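Toy Corner: Blocks Wanted

Our swap shelf at the Dovton hall opens again on April 5, 2018, and this month we collect building blocks. Plain blocks are the ones the children ask for most, and last October we gave out 506 of them. Please bring blocks of one solid color if you can, for example red or green. Long ones are very welcome, they make good bridges and roofs. 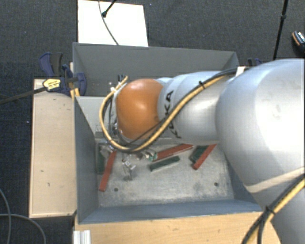
Before you bring your blocks, wipe them with a damp cloth and let them dry overnight. Small scratches are no problem for us. Blocks with sharp corners or loose paint we cannot take, I am sorry. It helps very much if each color comes in its own bag, because sorting took us two evenings the last time.

Families from Ekuvgate can leave their bags at the side door until noon. Questions please to Rosalind Doucet at the front desk.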